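The Board in the Middle of the Counter

A bamboo cutting board does more hours of work than any other object in a small kitchen, and it is usually bought with less thought than the kettle. This feature looks at the board, the stone it sits on, and the things that crowd in around it.
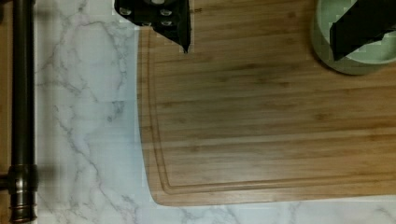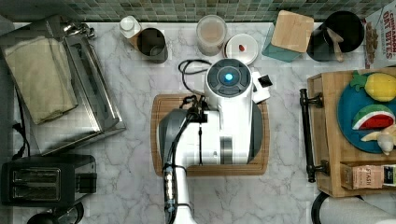 Bamboo on veined white marble, with the groove running inside the edge.

Bamboo is a grass. A board is made by splitting the stalk into strips, planing them flat, and gluing them under pressure. The strips take up color unevenly, which accounts for the alternating light and dark lines most boards show. Each strip is stiff along its length and weaker across it, so the board moves very little end to end and slightly more side to side as the humidity changes.

The surface is hard. A knife edge dulls sooner on bamboo than on a soft maple board, and the difference is noticeable within a few weeks of daily use. In exchange the board scars less and takes up water slowly. Cooks who sharpen often tend to accept the trade. Cooks who never sharpen should probably look at a softer wood.

The groove

A juice groove has one job, and its capacity is easy to overestimate. On a board of ordinary size, a channel 7 millimeters wide and 2 millimeters deep holds a few spoonfuls of liquid. That will deal with a cut tomato. It will not deal with a rested roast, which should be carved on a deeper board or over a tray.

The groove also reduces the usable area. Anything scraped toward the edge drops into it, and chopped herbs are tedious to get out. Many boards, including the Görtz Radik on our test counter, are grooved on one face only. We used the plain face for bread and dry vegetables and the grooved face for fruit and meat, and washed the whole board between the two.

Stone underneath

Marble and bamboo make a reasonable pair so long as the board stays put. Polished stone offers almost no friction, and a dry board will creep under a rocking knife. A damp cloth laid flat beneath it cures this. Rubber feet also work, but they commit the board to one face, and they leave a gap where water collects.

Marble etches. Lemon juice, vinegar, and tomato react with the calcium carbonate and leave a dull mark that no cleaner removes. A sealer slows staining but has no effect on etching. The cutting board is therefore the main protection the counter has, and it should be large enough to catch the drips. Boards stored upright are worth wiping along the bottom edge first.

What stands nearby

The back of the counter is the natural place for jars and utensils: against the tile, within reach, clear of the knife. Glass is the better material for powders because the level can be read at a glance. Bamboo lids look well but should be kept out of the dishwasher, where the wood swells and the lid stops fitting.

Appliances belong to one side. A toaster oven gives off enough heat to dry out a board leaned against it, and a dry board cups. Towels should come off the top before the oven is switched on. Leave a hand's width of clearance and route the cords behind the appliance, away from the cutting area.

A tray on the opposite side earns its space. It gathers tea, plates, and whatever else has drifted in from the table, and it can be lifted away in one movement when the board needs room. We tried the Trestness tray, $81, and found its handles comfortable with a full load.

Care

Wash by hand in warm water with ordinary dish soap. Rinse both faces, even if only one was used, since wetting a single face is the usual cause of warping. Stand the board on its long edge until dry.

Oil it when water stops beading. Food-grade mineral oil is adequate, applied with a cloth, left overnight, and wiped off in the morning. Utero sells a blend with beeswax that fills the end grain somewhat better and costs more. Our board was last oiled in July and is due again.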